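About Zenus

Hi, and thanks for stopping by! Zenus is a small web design and marketing shop in Tatville, and I'm the one who answers the phone. I started it because I kept seeing good local businesses stuck with websites that hadn't been touched in years (and paying a monthly fee for the privilege). I figured I could do better than that, so I rented a room over the bakery on Li Street and got going.

These days there are 3 of us. I handle the planning and most of the writing, and my two coworkers split the design and the coding. We've built 50 sites so far, mostly for roofers, flooring installers, plumbers and dentists, plus one very patient accordion repair shop. We love trades people. They tell you what they want and they tell you when you got it wrong!

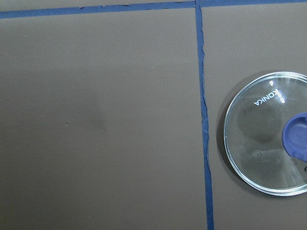
How we work

We start with a long phone call. Bring your coffee. I'll ask who your best customers are, which jobs you'd like more of, and which ones you'd be happy to never do again. After that you get 2 homepage layouts to pick from, with real wording in them so you can tell how the thing is going to sound.

Once you're live we keep an eye on your search listings, fix whatever breaks, and send you a one-page report each month. It's in plain English, and it tells you how many people called or filled out your form.

What's new

In May we launched Drorkard, our own little booking tool. It puts a calendar on your site so customers can ask for an estimate at midnight if that's when they think of it. Our clients get it free with any care plan.

Want to talk? Call the office or stop in at 1766 Li Street, upstairs. The door sticks, so give it a good push.

Page updated September 1, 2024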